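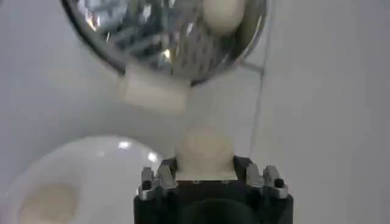

The school district in Walalley has agreed to pay for a second bus on its longest rural route, a change parents in the hill villages have asked for since the road through Lahlou was rerouted. The bus will carry students from Nollthorpe and Utbridge to the regional high school, which has 1126 students this year. About 200 of them live more than an hour away. Until now they have shared one vehicle, and the younger ones often stood. Britt-Marie Hovland, who has driven the route for 35 years, starts before daylight in winter. Her biggest worry is the turn below Nollthorpe, where the road drops between two stone walls and a driver can see very little of what is coming. She has asked the county for a large round mirror with a dark rim, set high enough to catch traffic from both sides. The county has not yet replied.

The new bus was approved in March 2024 and should arrive in July, in time for driver training before classes start. It will have seat belts in every row and a lift at the rear door.

The two buses will leave Utbridge 35 minutes apart. Students with early lab classes will take the first one. Hovland will stay on the later run, and the district is advertising for a driver for the other. Applicants need a commercial license and 2 years of experience. The pay is the same as for town routes, but the hours are split, and the last such opening took most of a school year to fill.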